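Tevlow Countertop Sealer, Two-Step Kit: Review

Sunday, June 14, 2026

The Tevlow kit contains a cleaner, a penetrating sealer and 2 lint-free cloths. It is sold for marble, limestone and other porous stone. I applied it to a honed marble worktop in April and have used the surface daily since then.

Application is simple but slow. The cleaner goes on first and has to dry fully. The sealer is then wiped on in overlapping passes, left for 30 minutes and buffed off. Tevlow calls for 3 coats on marble. The second and third took noticeably less product than the first. Any residue left past the dwell time turns tacky and needs a fresh wipe of sealer to lift it – work in small sections.

White marble is the hardest case for any sealer, as stains show early.
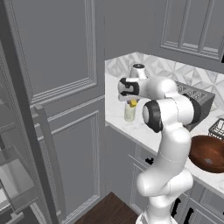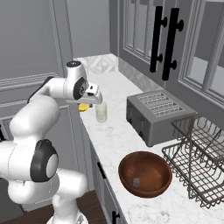

Oil beaded well and left no mark after an hour. Coffee wiped away clean. Red wine left a faint shadow overnight, which a baking soda paste removed. Lemon juice etched the stone within minutes. A penetrating sealer slows absorption and does nothing against acid, and the Tevlow label should say so in larger type.

Compared with the Brodance single-step spray I used before, the finish is more even and water resistance has held up longer. The Brodance is faster and has less odor. Open a window for the Tevlow.

Recommended for honed marble. On polished stone the gain is small.

435 views | 3 comments | 2 shares

Recent reviews
Elbridge Undermount Sink Clips
Ardeleanu Grout Pen, Light Gray
Brodance Single-Step Stone Spray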